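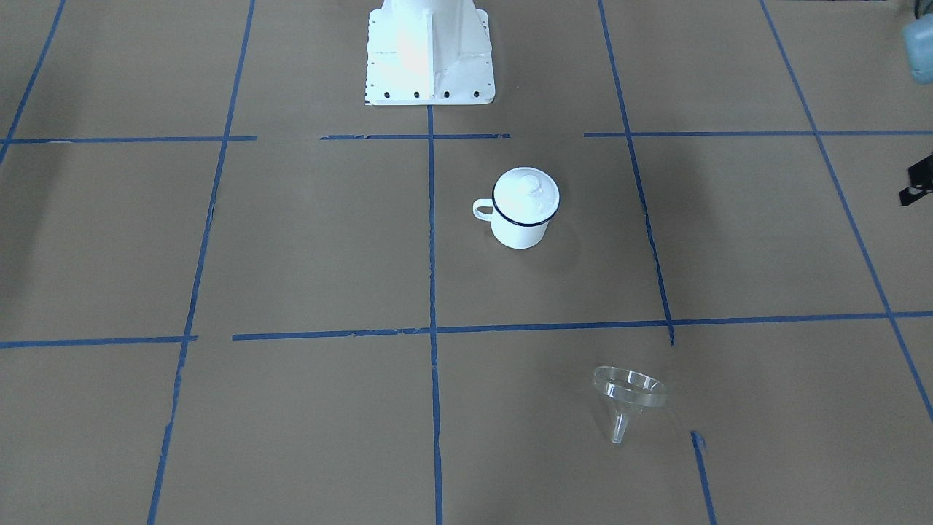

29th May. Day of floor work, and my knees know it. I wanted everything marked out before I opened a single box of the Perstead tiles, and that part is finished. The brown paper is down and the blue tape is on it in big squares, with one long line down the middle that I can measure everything else from. The lines wander a little and some of the ends are frayed. On the right there is a piece of tape that stops and picks up again farther down, with bare paper between. I saw it when I stood up and left it. The squares are for sorting, and a tile doesn't care if its square is crooked.

The plan is the same one I wrote down last week. Each square on the paper stands for one section of the hallway floor in the Veloso Street house, and the tiles go into their square as they come out of the boxes. The middle line is the middle of the hallway. Whatever came up from the left of the front door goes to the left of it. If I keep to that I should be able to put the whole floor back in the order it came up, less the broken ones.

Asmont sent the new blue tape I asked for and charged me for two-day shipping, which I did not ask for. I wrote to them at lunch. It is decent tape, the painter's kind, and it peels without taking the face of the paper with it. I tried a corner first. The cheap stuff I used on the bathroom job tore strips off the paper every time I moved a line, and by the end the whole thing looked like a shipping carton.

Talked to Pantelis Karamanlidis on the phone for a long time. He took up the floor himself over the winter and packed the tiles by section, or says he did. He thinks there are almost 2000 in all, counting the small border triangles. I asked if he had written the section on each box. He said on most of them. I asked which ones he hadn't, and he said he'd know them when he saw them. So he is driving over tomorrow to look at the boxes, and he's bringing the drawing his sister made before the floor came up. I didn't know there was a drawing. I would have liked to have it before I laid out the squares.

If her sections don't match mine I'll move the tape. It isn't a big job to shift a line, maybe half an hour each for the long ones with the measuring. I'd sooner do that than try to keep two systems in my head.

Opened one box after all, around four. Said I wouldn't. It was border pieces, dark red and a cream color that has gone yellow, each one wrapped in a sheet of the Perstead paper from February. Half of them still have mortar on the back, hard as anything. I soaked five overnight in a bucket with the Nornance cleaner to see what it does. The label says to leave it no longer than six hours, so I suppose overnight is wrong. Will set the alarm and go take them out before bed – note to self, gloves. Last time I forgot the gloves and my fingers split.

Things I still need to work out:

Where the broken ones go. I don't want them mixed into the squares, but I also don't want them off in a bucket with no record of where they came from. A broken tile in the middle of the hallway matters a lot more than one that sat under the radiator. Might write the section on a scrap of tape and stick it to the back of each one. The same blue tape would do.

Whether to number the squares. I started to write on the paper with the carpenter's pencil and it hardly shows. A marker would show, but if his drawing changes the layout I'll have wrong numbers all over the floor. Wait for the drawing.

What to kneel on. The foam pad has had it.

Replacement tiles. The place I used in July has the right size but the red is too orange. They wanted 80 dollars for a sample box and I said no at the time. I may have to go back and say yes. I won't know how many are missing until the squares are full, so there's no point ordering now.

Ate late. Leftover rice and an egg. My sister called about the boat and I said I couldn't think about the boat until the hallway was sorted, and she said I'd said the same thing about the bathroom. True enough. I told her I'd come out and look at it when the tiles are cleaned and back in their boxes in order, and she wanted a date, and I didn't give her one.

Went back in before supper to walk over the layout in my socks and press down the tape where it had lifted. I went along both of the crosswise rows with my thumb. Stood at the near end for a while trying to picture the hallway on it. I think the sections are big enough. The star pattern by the front door is going to be the tight one. All of those are odd shapes, and they'll need to lie flat with some room between them so I can see which point goes where. If it gets crowded I can let that one spill into the next square over and leave the neighbor till after.

Pantelis said he'd be here by nine. He means ten. I'll have the unlabeled boxes lined up in the garage so that he can go through those first, and I won't let him start unwrapping until we've looked at the drawing together.

Alarm is set for the bucket.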